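**Week 2 notes: who pays when the dining hall loses money**
Thursday, January 23, 2025

Jornstead runs its dining halls as an "auxiliary enterprise," a term meaning the halls are supposed to break even and almost never do. The required plan costs 1277 dollars a semester. First-years in Trestau Hall must buy it. Everyone else gets a choice, and the choice tells you a lot about the food.

Fixed costs first: staff, rent, dish room. These stay put when students drift off to the Brollana Café. Only 36 cents of each plan dollar buys anything you could chew. 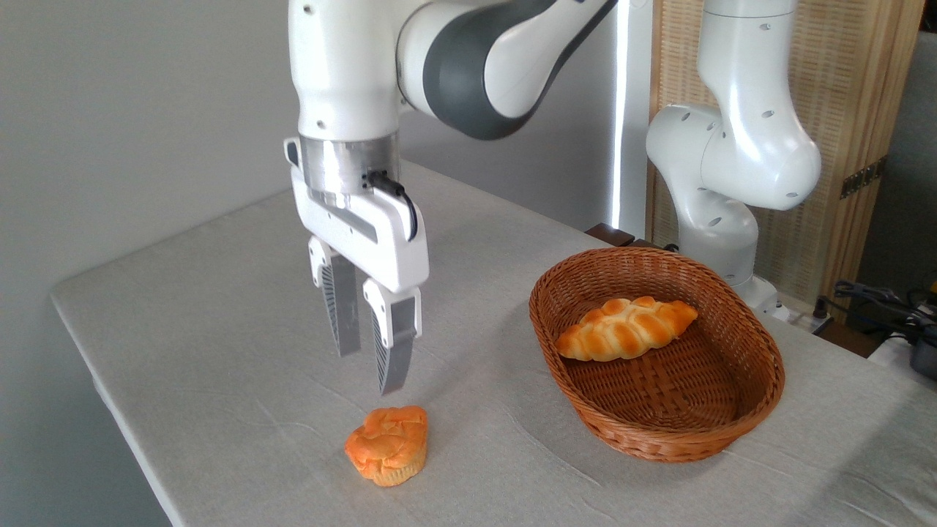 *Robotic arm with its two-finger gripper open over a white tabletop.*

Now the missed-meal problem. Plans are priced on the guess that students skip a share of their meals. If 88 percent of swipes get used, the budget groans. Good attendance is bad news — keep that in mind when you read the Arango report, which calls it "engagement."

Terms to know: auxiliary, fixed cost, missed-meal factor, mandatory plan.

For March: bring one semester of your own swipe records. Questions about the spreadsheet go to Hortensia Rengifo, before lunch if possible.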